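This site uses cookies to improve your visit. Accept | Manage settings

Dumora workshop members build their own hand-held grippers
2024-10-26 | 1 min read

Members of the Dumora shared workshop have begun trials of a set of hand-held grippers built on the premises. The project, known as Tendeo, was approved in July and has a budget of £2000.
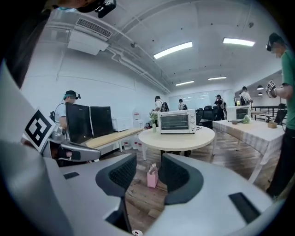 The grippers are intended to record how people carry out ordinary kitchen jobs, so that a home-built robot arm may later copy them. Printed markers fixed to each tool allow its position to be followed. Members have recorded 162 trials to date - all of them with household items.
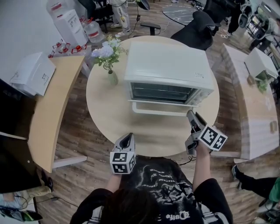
Parts were supplied at cost by Merkska, and the drawings will be released free of charge once the present round of testing is complete. Workshops wishing to receive a copy should write to the Dumora office. The arm itself remains under construction.

274 shares | 16 comments

Sign up to our newsletter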